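Desk & Office Forum > Typing and Input > Keyboards with or without a number pad for home bookkeeping?

hiltholm_ed
Posts: 17

My wife and I run a small rental business from the spare bedroom and I do the books. The desk in there is narrow and I am thinking of switching to one of the short keyboards that leave off the number pad. I would get the mouse closer in and my right shoulder would probably thank me. The trouble is that I enter a lot of numbers. Rent receipts, utility bills, the hardware store account. In a normal month it is 400 lines or so in the spreadsheet, more in May when we do the deposits.

Has anyone here done this kind of work without a number pad for any length of time? I am not interested in gaming boards or anything with lights.

burgi_wieser

I did payroll for nine years and I would not give up the number pad. You can type digits on the top row, but you have to look down or reach, and either one slows you down. With the pad your hand sits in one spot and you keep your eyes on the paper.

If the shoulder is the problem, move the keyboard to the left so that the letter keys are centered in front of you and let the pad stick out. Most people center the whole board on the screen and then wonder why they are twisted. After that, see how far the mouse is. If it's still too far, learn to use the mouse with your left hand. It took me two weeks.

keystroke_ron

I disagree with Burgi. Get the short one and buy a separate number pad. They cost very little and you can put it on the left side, which is where it should have been all along. Pad on the left, mouse on the right, letters in the middle. When you are not entering figures the pad goes in a drawer.

burgi_wieser

A left-hand number pad means learning ten-key all over again. Some people never get fast at it.

keystroke_ron

You just told him to learn the mouse left-handed.

burgi_wieser

Pointing at things is easier than ten-key. I stand by it.

Marsh Road

Whichever way you go, check the arrow keys before you buy. On a lot of the compact boards they squeeze the arrows in under the shift key, or make the up and down arrows half height. For spreadsheet work that is worse than losing the number pad. I move around cells with the arrows all day and I bought a board once where I hit the wrong one every few minutes. Sent it back on a Wednesday and had my old one out of the closet the same night.

You want them in the upside-down T, full size, with a little space on each side so you can find them by feel. 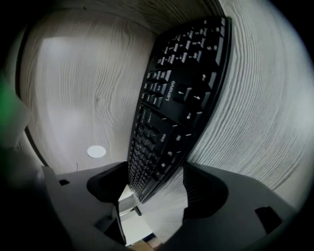
The same goes for Home, End, Page Up and Page Down. Some boards make you hold a function key to get at them. In a spreadsheet you use Ctrl and Home more than you think, and three fingers for that gets old fast. Look at a straight-down view of the layout on the maker's site, and don't trust the angled pictures. The angled ones hide the right side half the time.

hiltholm_ed

Good point about the arrows, I had not thought of that. I use them constantly. I also use Delete a lot, and I gather that moves around too.

Ron, what happens with the separate pad if you have Num Lock turned off on the main board? Do they follow each other?

keystroke_ron

Depends on the computer and the pad. On mine they share it on Windows, so pressing Num Lock on one changes both. On some laptops that turns part of the letter keys into numbers, and you get a 4 when you wanted a U. There are pads that keep their own setting and ignore the computer. The box usually says something about it, in small print.

v_gisler

I will take the third side here. How is the spreadsheet set up? If you are entering 400 lines by hand, the keyboard is the smaller problem. Most banks will let you download the month as a file and open it in the spreadsheet. I used to key everything in too. Now I key in the cash receipts and the odd paper bill, and it's done before the coffee is cold.

hiltholm_ed

We have tenants who pay by check and two who pay in cash, and the hardware store still mails a paper statement. The bank file gives me a deposit total with no names on it. So I would still be typing most of it. But I take the point on the utilities, those I could probably download.

v_gisler

Then split it up. Download the utilities, type the rest. If your tenants pay the same amount every month you can copy last month's block down and change only what is different. That's how I do mine. The amounts are already there and you fill in the date and the check number.

burgi_wieser

Careful with copying last month down. I have seen people leave a payment in that never came. If you do it that way, copy the names and leave the amounts blank.

v_gisler

I highlight the copied amounts in yellow and clear the color as I confirm each one against the deposit slip. If there is any yellow left at the end, I have a question for somebody. It has worked for four years.

burgi_wieser

Fine, that would do it. Most people don't bother with the yellow.

PaulaInAccounts

Back to keyboards. Something nobody has mentioned is key feel. I went from a deep old office keyboard to a flat one, the kind with square low keys like a laptop has, and my error rate on numbers went up for a while. I could not feel the edges between keys as well. The bump on the 5 was so faint I kept starting one row off. I put a tiny dot of clear nail polish on the 5 and that solved it. It wore off after a few months and by then I didn't need it.

On the other side, the flat one is easier on my wrists. I don't need a wrist rest with it and I keep the feet folded in at the back.

Marsh Road

Feet folded in for me as well. I have never understood why everybody flips them out the minute they open the box. It bends your wrists up. If you can't see the letters with it flat, the chair is too low.

keystroke_ron

I type with them out and have for thirty years with no trouble. Whatever is comfortable.

Marsh Road

Sure, but he is asking on account of his shoulder. In that case I would fold them in and see.

hiltholm_ed

I measured the desk tonight. With the full-size board shifted left like Burgi said, the G and H keys line up with the middle of the screen and I still have room for the mouse, but only if I move the printer tray. So that costs me nothing and I will try it first. The printer tray is going on the shelf.

I did notice that I reach up to the mouse as well as out. The mouse pad was sitting a good bit farther back than the keyboard, behind a stack of folders. I never paid attention to it.

burgi_wieser

That could be your whole problem. The mouse should be level with the keys, right beside them, with your elbow near your side. Get rid of the folders.

PaulaInAccounts

Agree. Also look at where you keep the paper you are copying from. If it lies flat on the left of the keyboard you will be looking down and turning your neck all evening. I use a plain document stand between the keyboard and the screen. A cookbook stand works too.

hiltholm_ed

The paper is on the left and flat. We do have a cookbook stand. I will ask before I take it.

dalton_h

Can I ask a related question without starting a new thread? How are people cleaning these? Mine has crumbs under the space bar and the spacebar has started to stick at one end.

keystroke_ron

Unplug it or switch it off, turn it over and tap the back with your palm. Then a soft paintbrush between the keys, then turn it over again. Canned air pushes half of it farther in, so I leave that for last. For the tops I use a cloth with a bit of rubbing alcohol on it. Never spray anything straight on the board.

Do not pry the space bar off unless you have looked up how it goes back on for your model. There is often a wire under it that hooks in on both ends, and on the flat ones the clips break easily.

dalton_h

Too late on the prying, but it did go back on. Thanks.

v_gisler

For what it's worth, I keep a spare keyboard in the closet for exactly that. When you have a tax deadline you don't want to be shopping for one.

hiltholm_ed

Update after one month-end. I kept the full-size keyboard and shifted it left, moved the mouse down beside it, folded the feet in, and put the statements on the cookbook stand. My shoulder is better, though it still aches if I go past an hour and a half, so I get up and do something else for a while. Typing felt off-center for the first four evenings and then I stopped noticing.

I also set up the utilities download. It put the dates in a format the spreadsheet did not like and I lost an evening to that, but it is sorted out now. I am using the yellow method for the rents. Two cells were still yellow at the end and both were checks sitting in my coat pocket.

I have not ruled out Ron's separate pad. If I see one cheap I may try it on the left.

keystroke_ron

Give it two weeks before you decide on it. The first few days are rough.

burgi_wieser

Glad the shoulder is better. Go deposit the checks.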